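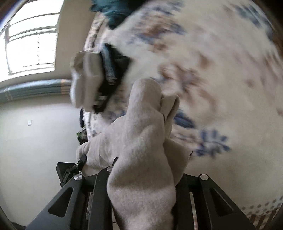
生活科学科 住生活研究室 「寝具管理実習」配布資料 第4回

掛け布団を整える、たたむ、しまう

担当:ステファニヤ・クシュニル(Stefaniia Kushnir)

今回の持ち物
筆記用具、エプロン、前回の記録用紙。前回の記録用紙を「家の布団の中に置いてきた」という人が前期にいたので、今のうちに鞄を確認すること。

1 前回の補足

前回はシーツの角の処理をやった。三角折りは全員できるようになったことになっている。提出された記録用紙は46枚で、そのうち手順の欄に「いい感じに折る」と書いたものが複数あった。いい感じの中身を書く欄なので、今回は書いてほしい。

用語の確認もしておく。この授業で「掛け布団」というときは、カバーをかけた状態を指す。中身だけのものは「布団本体」と呼ぶ。商品名では「コンフォーター」「キルト」「デュベ」などが入り乱れているが、売り場の呼び分けは店ごとに都合が違うので、試験では問わない。キルティングで中わたを固定し、表地に柄のついたものはカバーなしで使う家庭も多く、その場合は表地がそのまま汚れる。柄は汚れを目立たなくしてくれるが、減らしてはくれない。

2 柄物の掛け布団を整える

冒頭の写真の掛け布団も柄物である。柄物には上下や左右の決まったものがあり、整えるときはまずそれを見る。

(1)洗濯表示のタグを探す。タグは足元側の角に付いていることが多いが、Hollachの教材用布団は脇の中ほどに付いている。毎年、これを枕側だと信じて疑わない班が出る。
(2)足元側の両角を持ち、ベッドの幅の中心に布団の中心を合わせる。無地なら目分量で済むところ、柄物は少しずれただけで傾いて見える。目を細めて見ると傾きがわかりやすい。眠そうに見えるのは減点しない。
(3)枕側を手のひらで外へ払うようにのばす。指先でつまんで引くと、縫い目に力が集まる。
(4)左右の垂れを見る。垂れの差は指2本分まで。指の太さに個人差があるという抗議は、すでに受け付けて却下した。
(5)最後に一歩下がって見る。近くで見ている限り、布団はたいてい整っている。

二人で作業する場合は、引く前に声をかける。黙って同時に引くと綱引きになり、体格のよいほうが勝つだけで布団は整わない。

3 起毛した布を一緒に使うとき

ベージュのフリース地が写真に出ているので、起毛素材の話をここに入れておく。フリースは軽くて暖かく、乾くのも早い。その代わりに静電気を起こし、毛玉になり、髪の毛と糸くずを熱心に集める。折り目やしわは、ふんわりした表面に紛れてそれほど気にならない。だから手を抜ける素材だと思われがちで、事実、かなり手を抜ける。

注意点は次のとおり。

・毛の流れを手で確かめ、ブラシは流れに沿って一方向にかける。往復させると、短時間で五年使ったような風合いになる。
・掛け布団の表地が滑りやすい場合、フリースの毛布は布団の上に重ねると夜中に落ちる。下に入れるか、上に置くなら足元を折り込む。
・乾燥機の温度は表示に従う。Løkenのひざ掛けを高温で回した班があり、見本として棚に残してある。触ってみるとよい。下敷きに近い。
・毛玉取り器は布を平らに張ってから使う。浮かせたまま当てると、布のほうが取れる。

4 たたむ

収納用のたたみ方は、長辺を三つ折り、次に短辺を三つ折りが基本である。四つ折りでもよいが、厚い布団では中央が反発してゆっくり起き上がってくる。押さえて離し、また押さえる、というやりとりを布団と続けても勝てないので、早めに三つ折りに切り替えること。

空気を抜くときは、折り山の反対側から体重をかける。膝を使うのは可。飛び乗るのは不可。二回目の授業で言ったはずだが、念のため書いておく。

5 帯で留める

たたんだ布団や毛布を帯で留めると、棚から出すときに崩れない。教材用の帯はDedariの伸縮タイプと、Jenariのバックル式の二種類がある。

伸縮タイプは掛けるのが簡単で、外すときに飛ぶ。顔を近づけない。表面に畝のある帯は滑りにくいが、起毛した布に長く強く当てておくと筋が残る。間に薄い布を一枚はさむとよい。

バックル式は締めた分だけ締まる。締めすぎた羽毛布団は、春から秋まで不機嫌にしていたような姿で出てくる。戻るまでに丸一日みておくこと。わたの種類を問わず、帯の役目は形を保つところまでで、圧縮まで任せない。

帯を掛ける位置は、布団の幅を三等分した線の上。一本で済ませたい人は中央に掛けてもよいが、持ち上げると両端が垂れて、疲れた座布団のようになる。

6 しまう場所

押し入れなら上段、床に近い場所なら下にすのこを敷く。この授業の受講生に以前書いてもらった収納アンケートでは、回答468件のうち104件が「椅子の上」だった。椅子は収納場所として教科書に載っていないが、これだけの支持を集めている以上、ひとこと触れておく。椅子に置く場合も三つ折りにして、背もたれより高く積まないこと。

収納袋は通気のあるものを選ぶ。高価なものは要らない。教材用に買い足した袋も一枚2,000円を超えるものは避けた。値段の高い袋に入れると安心して、翌年まで中を見なくなる。虫よけは上に置く。防虫剤は種類の違うものを混ぜない。

7 実習の手順

四人一組。各班にベッド一台、掛け布団一枚、起毛の毛布一枚、帯二本を渡す。

整える(二人で作業、二人が記録)
交代してもう一度
毛布にブラシをかける
たたんで帯を掛ける
棚に戻す

棚に戻すところまでが実習である。毎回、この行だけ読まれていない形跡がある。

記録用紙には、柄の傾きをどう直したか、帯の位置をどう決めたかを文章で書く。箇条書きも可だが、「整えた」「たたんだ」「しまった」だけの提出は、事実であっても受け取らない。

8 次回まで

自宅の掛け布団のタグを見て、洗濯表示を書き写してくること。タグを切ってしまった人は、切ったと書いてよい。なぜ切ったかも一行で添える。昨年いちばん多かった答えは「かゆかった」で、これは寝具の評価として十分に参考になった。

11月に入ると布団乾燥機の回になる。床の電源を使うので、裾の長い服は避けてほしい。

欠席した人は研究室前の箱から資料を取り、帯の掛け方だけは次の授業の前に練習しておくこと。練習用の毛布は棚の下段にある。下段になければ、おそらく椅子の上にある。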